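Home | Projects | Notebook | Tooling | Wiki
Category: Notebook > Bench software > Bin sorting
Last updated: January

Sunday, started 9:40

Mukeo planner branch is finally merged into the bench build and I'm really happy with how it feels already. The old planner treated each bin as a solid box with a keep-out on top, so every approach came in from way up high and crawled down. The new one knows the bins are open, with walls and a floor, and plans the descent straight into the opening. Cleaner paths, and the wrist stops doing that silly half turn before it drops!

First job was re-registering the table. The tape grid on the brown paper is still the quickest sanity check we have: jog the tool tip to a crossing, compare with what the Burkitz calibration script thinks, go to the next one. Worst crossing was off by 2 mm, toward the far end. Good enough for parts this size, but I want it better before we tighten the grasp margins.
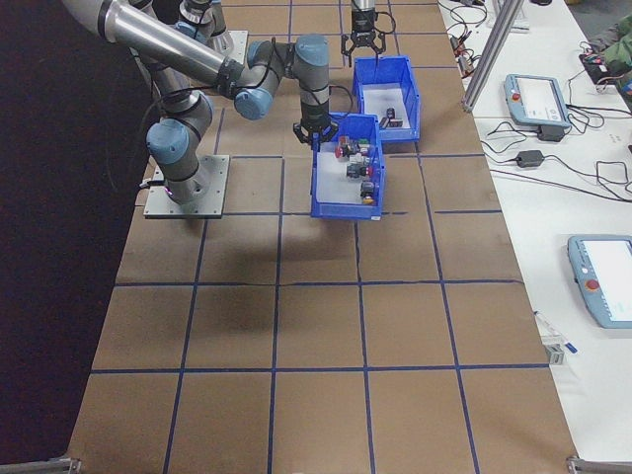

Both arms share one collision world now, so each of them sees the other's links as moving obstacles instead of a fixed wall. This used to be the big time sink. With the wall, one arm would sit and wait until the other had gone all the way home. Now it waits only if the swept volumes really overlap, and the check runs every 10 ms without loading the controller PC much. I was expecting to have to drop the rate and didn't.

Perception: the segmenter from Farkbridge likes the colored parts a lot. Reds and greens come back with crisp masks. Dark parts against the blue are harder, and where the arm throws a shadow on the paper we get ghost blobs outside the bins. Cropping the point cloud to the bin interior before clustering fixed the ghosts (one line in the config, should have done it months ago). Dark parts still need work. Tried raising the exposure, helped the black ones, washed out the yellow. Maybe two exposures and merge the masks?
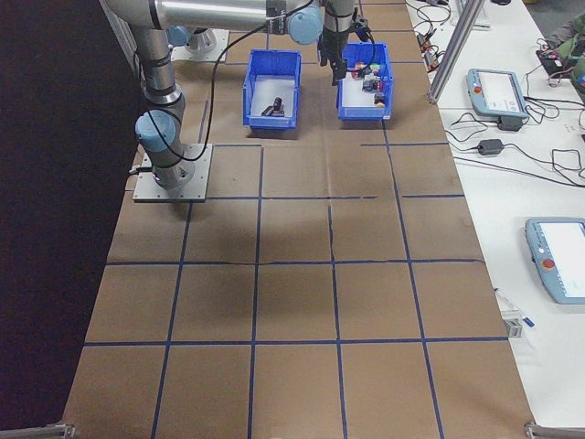

Logging next. I replayed the recorded joint states through the new planner offline, 351 trajectories in total, and it found a valid path for all but 2. Both failures are the same thing: start pose with the fingers open and below the rim, which the checker calls a collision because the bin walls are padded too fat. Padding is one global number at the moment. Should be per object, and the McKinnon scene format already has a field for it, we just never read it.

Planning time is lovely. Median well under 300 ms, with the long ones all being reaches across to the far bin. Seeding those from the last good path should help, so I left a stub for it in the planner config.

To do:
- per-object padding, then rerun the two failures
- merged-exposure test on dark parts
- recheck far-end grid crossings after the paper is replaced
- pendant speed limit and planner speed limit should come from the same file. Please don't edit only one of them

Stopped at 4:15, branch pushed, config saved under the bench folder.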